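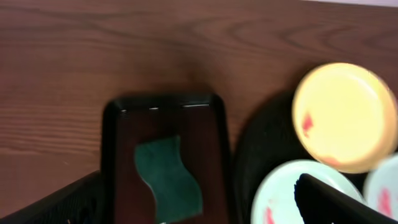 Slide 1. The Drokard kit is a two-finger gripper, a wrist camera and the software that ties them to whatever arm you already own. Edis sells it as one box. We bought it at full price for the Braltbridge office and I've been running it on table-clearing work. Say early on that the wrist view is the one the software works from, so the audience should get used to it: both fingers in the lower corners, the tray with the green sponge between them, the plates crowded over on the right. Leave the slide up while people sit down.

Ask who has used a wrist camera before. If most hands go up, skip the next slide.

## Slide 2: What comes in the box

- Gripper with two black fingers
- Camera, bracket and a single cable to the base
- Mounting plate (check the bolt pattern before ordering, ours needed an adapter)
- License for the Drokard software, one arm, 16 months

The adapter was extra. Edis did not list it on the quote, and it took a second order to get it. Mention this without making a big thing of it.

## Slide 3: Setup

Mounting took a morning. Calibration took the rest of the day, mostly my fault, as I had the cable routed on the wrong side and it pulled on the bracket every time the wrist turned. Second calibration went fine.

The printed manual is thin. The online one is better and has a page on cable routing that I should have read.

## Slide 4: The task

Tray, sponge, dishes, one wooden table. The arm has to pick up the sponge, wipe, put the sponge back in the tray, then stack the plates. Layout gets changed between runs by hand.

Point out two things if there is time:

1. Glossy surfaces. A shiny black rim throws small white glints back at the camera. Early on the software treated glints like those as edges. The October update is supposed to handle this and mostly does.
2. Overlap. When one plate covers part of another, the kit has to decide which is on top before it moves.

## Slide 5: Results

We logged 552 runs. Keep this slide short and read the numbers slowly.

- Sponge pickup was the strongest part. Soft things suit this gripper.
- Plates were slower. The fingers need to get one tip under the rim, and on a flat table that takes a small sideways push first.
- Dark dishes gave the most trouble. Against a dark shadow the camera loses the edge, and the arm stops and asks for help. I would take a stop over a bad grab.
- We replaced the finger pads once, at almost 500 runs. Edis sends a spare pair with the kit, so no cost there.

Someone will ask for success rates by object. The table is in the handout, page 3. Don't try to do it from memory.

## Slide 6: Compared with the Ghauri

Plenty of people in the room will own a Ghauri, so be fair to it. We had one on loan before this.

Ghauri has the stronger grip and the better manual. Its camera sits up on a post beside the table, so the arm blocks the view at the moment it closes on something. With Drokard the camera rides along and you see the object right up to contact. The price of that is a narrow view. Anything off to the side gets cut off, and the arm has to back away and look again before each new pick. It adds time to every run.

If your work is heavy parts in fixed positions, get the Ghauri. For mixed small items on a table I would pick Drokard.

## Slide 7: Support

Two tickets opened. First one (license key) answered the same day. Second one (glints) took longer and ended with "please wait for the update." The update did come.

No phone support on the basic plan.

## Slide 8: Would I buy it again

Yes, for this kind of job, with the adapter on the first order this time. I would also ask Edis for a longer cable.

What I have not tested: wet floors, two arms sharing a table, anything made of clear glass. Say so before someone asks.

## Questions

Repeat each question into the mic. Handouts are by the door. Notes last changed April 11, 2020, after the timing run. Slide 6 ran long, cut the loan story if we are behind.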